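Students teach two-armed robot to put the dishes away

Aug 16, 2018

A student team at Vetley College has spent the summer teaching a pair of robot arms to tidy a kitchen table, and will take the project to the Usura student robotics contest in October.

The team of six, all in their second year, call the project Bellby. The table is laid out as a small kitchen, with a toaster oven at one side, a mug tree in the middle and a wooden rack for plates and pans at the back. The two arms stand behind it, and each ends in a gripper that opens and closes on the students' command or on the robot's own.

Entries to the contest have to carry out a household job from start to finish without anyone touching the robot. The students chose the dish rack after dropping an earlier plan to fold tea towels, which took up most of the spring term and did not get far.

The part they have worked on longest is putting the pan in the rack beside the yellow plate. The pan has to be tilted up on its edge and then let down slowly, and the plate must stay where it is.
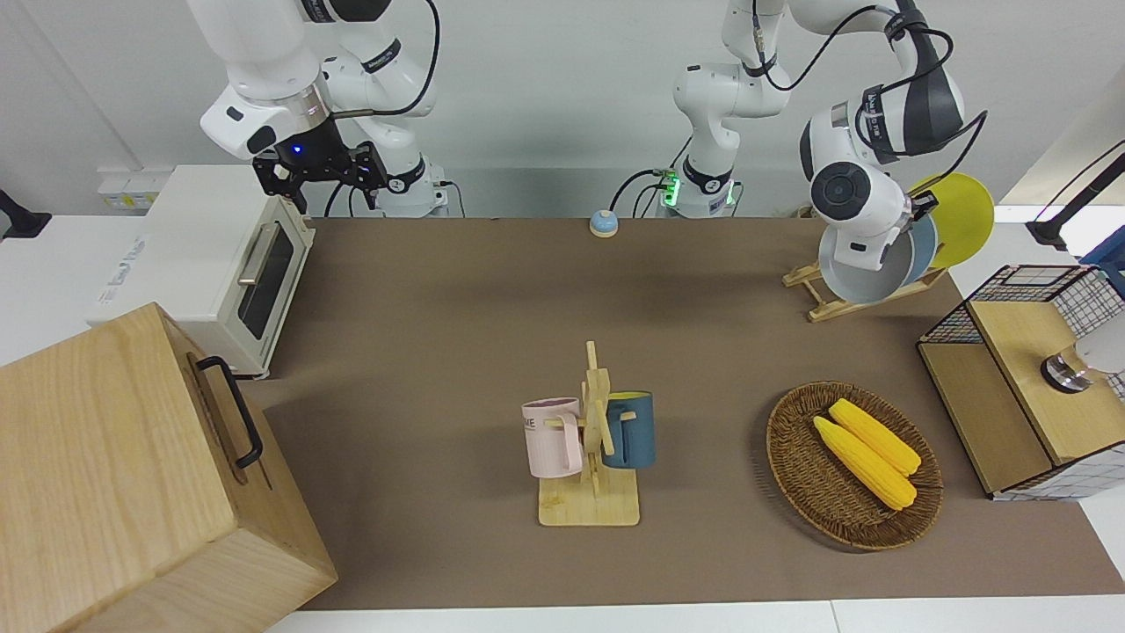 Pans are harder than plates, according to Bheki Mtshali, because the weight is never quite where the program expects it and a small slip at the start becomes a large one by the time the arm reaches the rack. The team tried to solve this by gripping harder, then went back to a lighter grip and a slower turn of the wrist.

The students guide the arms through the job by hand, and the program learns from these recorded runs. They had 200 of them by the end of July. A run is thrown out if the pan is dropped or if the arm stops for too long on the way.

Work on the project takes place in the Du Plessis workshop, on the ground floor of the engineering building. The team has the room in the mornings and shares it with an evening class in electronics, so the table is set out again from a paper plan at the start of each session. The mug tree, the tray of corn and the oven all have their places on the plan. Moving them even slightly was found to upset the early versions of the program.

A newer version, finished this month, is meant to cope with such changes. The students will test it by shifting the rack a little between runs and keeping a log of the results.

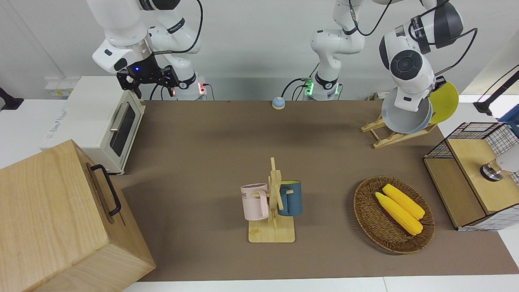

Gladys Mollel said she would like to see the judges move things about as well, as a kitchen where every object stays put is not much of a test for anybody's robot. The contest rules leave this up to the judges on the day.

Each team at the contest gets 20 minutes at the table, including setting up, and may make two attempts. The better one counts.

The workshop will be open to visitors on the last two mornings of the month. Entry is free and there is no need to book, but bags must be left at the front desk.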